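Fello Bottle and Cup Refill Service
Frequently Asked Questions

Last updated 2nd March

How does the refill service work?
You buy or borrow a bottle, fill it at one of our counters, and bring it back when it runs out. You pay for the drink by weight. There is no membership fee and you do not need an account.

Where are the counters?
There are two. The Ridgeway counter is inside the grocery hall, next to the bread shelves. The Porkutstead counter is on the ground floor of the old post office and has step-free access from the parking lot. The Clultero counter closed in February and will not reopen. Bottles borrowed from Clultero can go back to either of the others.

Can I bring my own bottle?
Yes, if it is clean and has a neck wide enough for our funnel. Metal, glass and hard plastic are all fine. We do not fill soft single-use bottles. Scuffs and chipped paint on the outside make no difference to us, but we will turn away anything with rust or flaking on the inside.

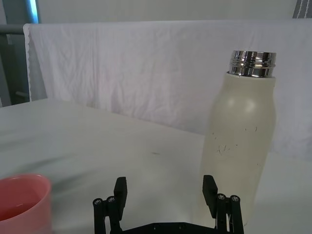 What does it cost to borrow one?
The deposit is 11 dollars per bottle. You get all of it back when the bottle is returned, whichever counter you use. Lost caps are charged at one dollar each – we used to let these go, but we were replacing too many.

What can I get on tap?
Still and sparkling water, cold tea, and fruit cordials that you dilute at home. The cordials change with the season. The current list is on the board at each counter, and we do not post it online.

How strong should I mix the cordial?
Start with one part cordial to six parts water and adjust from there. The berry ones are sweeter and can take more water. For children, most parents go to one part in ten. Pour the cordial first and the water second and it will need less stirring.
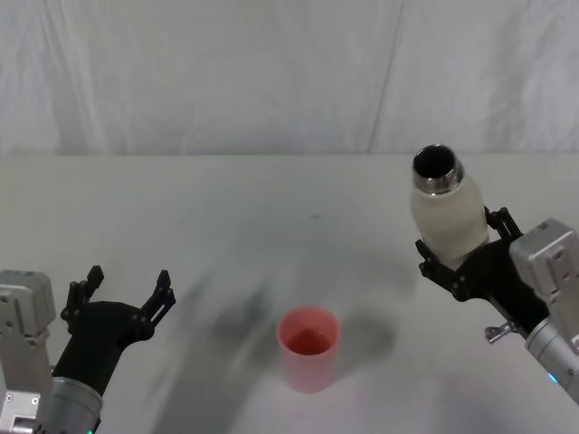
Reddish-pink liquid in a pink plastic cup.

How long does cordial keep?
Four weeks in the refrigerator once filled. Tea keeps for three days. Write the fill date on the label, as the staff cannot tell you later how old it is.

Do you take orders for parties and school events?
Yes. Please give us a week's notice for anything over 200 servings. The largest order we can handle is 700 servings, and for that we ask for half the payment up front. We can lend cups with the order. They come back unwashed and we wash them here.

How should I clean my bottle?
Hot water, dish soap and a bottle brush. Let it dry upside down with the cap off. Painted bottles should stay out of the dishwasher. If a smell will not go away, leave a spoonful of baking soda and warm water in it overnight and rinse twice.

Is the water filtered?
Yes, at both counters. Filters are changed on a fixed schedule and the date of the last change is written on the side of the tap unit.

Can I pay in cash?
At Ridgeway, yes. Porkutstead is card only. Deposits are refunded the same way they were paid, so please keep your receipt.

My question isn't here.
Ask at either counter during opening hours, or leave a note in the box by the door with a phone number. We usually call back within two days.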